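Washing and storing plastic tableware: what I learned in our kitchen

My name is Eirini Moschos and I keep house in Cavton, in a flat with a very small kitchen. Before this we lived in Villia, where my mother had a deep cupboard for everything. In Cavton I have one cupboard and two drawers, so I had to become more orderly. On this page I collect what works for me with plastic cups and bowls, and also a little about tablecloths, which gave me as much trouble as the plastic did.

Washing by hand

Use warm water, but not the hottest from the tap. Plastic holds grease more than glass or china does, and you feel it with your fingers even when your eyes see nothing. I put a small drop of washing-up liquid directly on the sponge, rub the dry bowl first, and only then add the water. In this way the oil comes away at once and does not float back on the next thing you wash.

Always take the soft side of the sponge. The green rough side makes fine scratches, and in the scratches the colour of food stays. If you already have scratches, keep those bowls for dry things like nuts, buttons or clothes pegs.

Wash cups before bowls, and bowls with tomato sauce last of all.

Orange stains from tomato and curry

Mix two spoons of bicarbonate of soda with a little water until it is like toothpaste. Spread it inside the bowl and leave it while you do some other work. Then rinse. For old stains I repeat it the next day. After this I put the bowl on the balcony in full sun, with the inside looking up. In September the sun is still strong enough here, but in winter it takes me 4 days or more and sometimes the stain only becomes paler.

My neighbour Fotis Margaritis rubs the stain with half a lemon and salt. I tried it, and the smell is nicer, but the salt also scratches. I would do it only with the lemon.

Bad smells

A cup that was closed with a lid for a long time can smell of cupboard. Fill it with water and a spoon of white vinegar and leave it from the evening until seven in the morning. Crumpled newspaper also helps, if you still buy one. Store lids and cups separately – this is the most useful advice on the whole page.
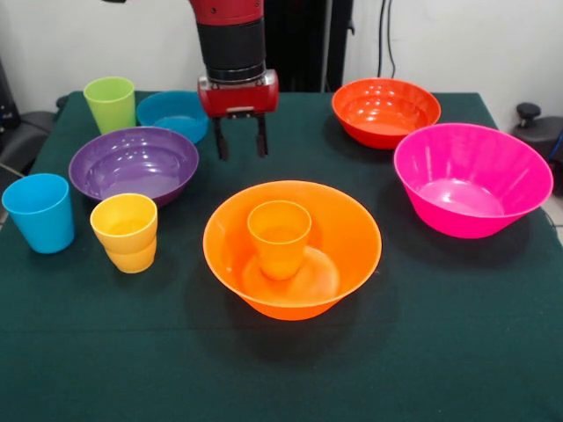 Stacking is where most people lose space. Put all the cups in one column and all the bowls in another, and do not mix two makes, even when they look the same size. They will go in, but they will not come out. Cups with the common tapering shape, like the lime-green one, sit well inside each other when they are fully dry. If there is a drop of water between them they stick together. In that case stand the lower cup in warm water, put a little cold water in the upper one, and turn gently. Do not pull with a knife, as I did one time.

I also use the colours as a system. In our house every person has one colour for the whole week, so there is less washing and fewer arguments. Guests get what is left.

In the drawer

I line the drawer with a thin rubber mat from Chatzigeorgiou, the old hardware shop near the bus station. They cut it to measure while you wait. Please measure the drawer at the back as well, mine is narrower there and I had to go a second time.

The tablecloth under it all

A dark cloth hides wine and coffee, but it shows flour, crumbs and every hair of the cat. Shake it outside before you wash it, never after. Turn it inside out for the machine and wash it with other dark things at 30 degrees. For the first wash I do it alone in a basin, to see if the colour runs.

Candle wax: let it become hard, lift it off with a spoon, then put kitchen paper over and under the place and iron it on low heat. Change the paper until it stays clean. This is for cotton only. With a synthetic cloth I use just the spoon and patience.

If the cloth slides on the table, put a piece of the same rubber mat below it. You can also sew small weights in the corners. I bought mine at the market in Romden, a bag of 1,000 glass beads, and I put a small handful in each corner, inside a little pocket made from an old pillowcase. I still have most of the bag.

When to throw away

Cracks on the rim, a surface that feels sticky after washing, or a white cloudy bottom: these are my signs. I do not keep such cups for drinking. They go to the balcony for seedlings, with a hole made by a warm nail, and basil likes them very much.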